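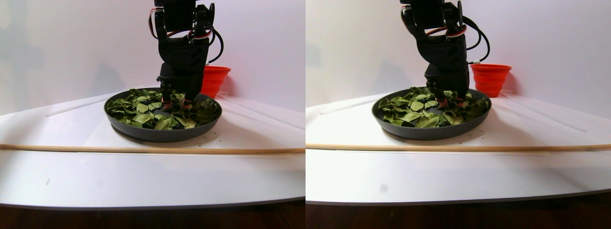 Wilting a big pile of greens without ending up with soup

uibo_kitchen
Every time I cook spinach I end up with a green puddle, and I would love to hear how the rest of you manage it! I have a shallow round pan, dark gray with a bit of a rim, and I heap the leaves right up because I know how much they shrink. Last night it was soup again – tasty soup, but I was hoping for a side dish.

Drotdale724
Oh, I feel for you. Go in batches, dear. Two handfuls, turn them over, wait until they slump, then add more. My old Soron skillet is just as shallow and I lost half the leaves on the stove before I learned that.

leafy321
I have to disagree with Drotdale724 a little. Batches are fine, but the water is from washing. Spin the leaves, then spread them on a towel for 5 minutes, and you can pile them as high as you like.

Drotdale724
I do spin mine, and they still weep! Maybe we buy different spinach.

studavness_garden
Older leaves are thicker and hold up better, in my experience. I picked mine in February from under a cover and they cooked down beautifully, with no puddle to speak of. Salt at the very end, too.

uibo_kitchen
I've been salting at the start, so that may be my trouble. Towel and late salt tonight, and I'll report back.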